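3.2 Bench layout and handling of colored solutions

The second part of the study dealt with the arrangement of the bench itself. Earlier work in our group had treated the layout of small glassware as a matter of habit, left to whoever prepared the session. In the Traltenum trials it was fixed in writing before the first session in December and kept the same for all four groups, so that differences in spillage and mix-ups could be traced to the order of work and not to the position of the equipment.

Each group worked with dyed water in place of reagents. The dyes were chosen for contrast against a pale surface, and a stock of 1000 mL was prepared for each color. Small volumes were then moved into test tubes, which were kept upright in a rack until needed. Clear racks were preferred over opaque ones – the level of the liquid can be read from the side without lifting the tube, and a tube returned to the wrong place is noticed sooner. Both the receiving bowl and the beaker were placed on the same side of the rack, within a short reach of each other.
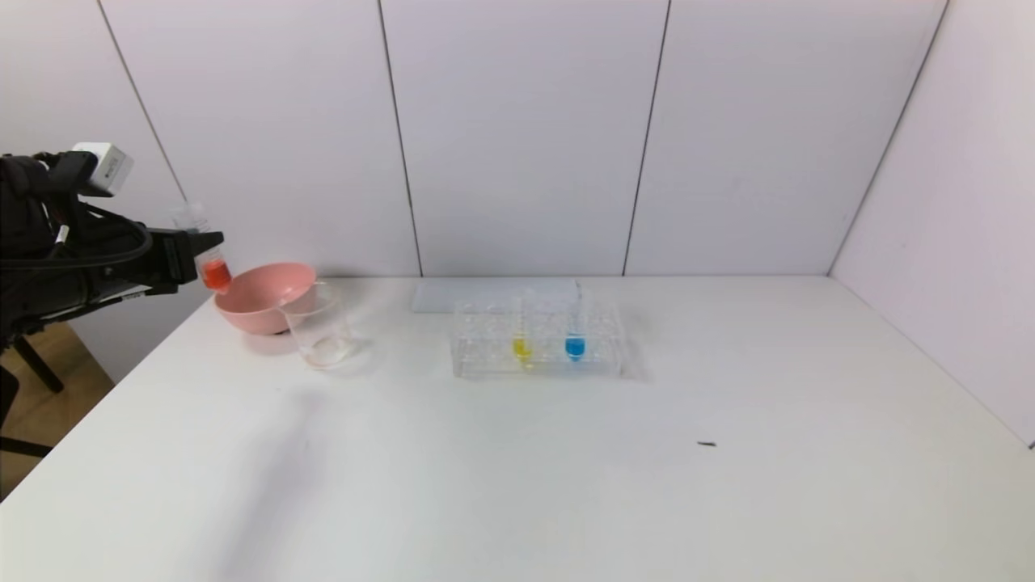

Adwoa Akpalu

Figure 4. Bench with clear test tube rack, glass beaker and pink bowl. Yellow and blue liquids are in the rack; the tube with orange-red liquid is held over the bowl.

The layout in Figure 4 follows the second of the written plans, in which the beaker stands just in front of the bowl and partly overlaps it when viewed from the working side. Essien and Talebi, who prepared the plans, had first proposed a wider gap between the two vessels. This was given up after the pilot sessions, when several participants were found to set tubes down in the gap and leave them there.

The choice of a bowl as a receiving vessel needs some comment. A wide rim is forgiving of a poor pouring angle, and a colored plastic bowl is easily told apart from the glassware. It has one clear drawback. Orange and red dyes are harder to judge against a pink surface than against white, and small drops on the inner wall may be missed during inspection. For this reason drops inside the bowl were not scored. Only liquid found on the tabletop was entered as spillage, and the surface was wiped and checked under the same lamp before each new trial.

Plain white surfaces and panels were used throughout the trials. Participants in the Flondar pilot had worked at a dark bench, where yellow in particular was reported as difficult to see at low volumes, and the scoring of that pilot is therefore not combined with the present results. A full session consisted of 100 transfers, with the order of colors set by a printed sheet. Sessions stopped early for any reason were repeated in full on another day.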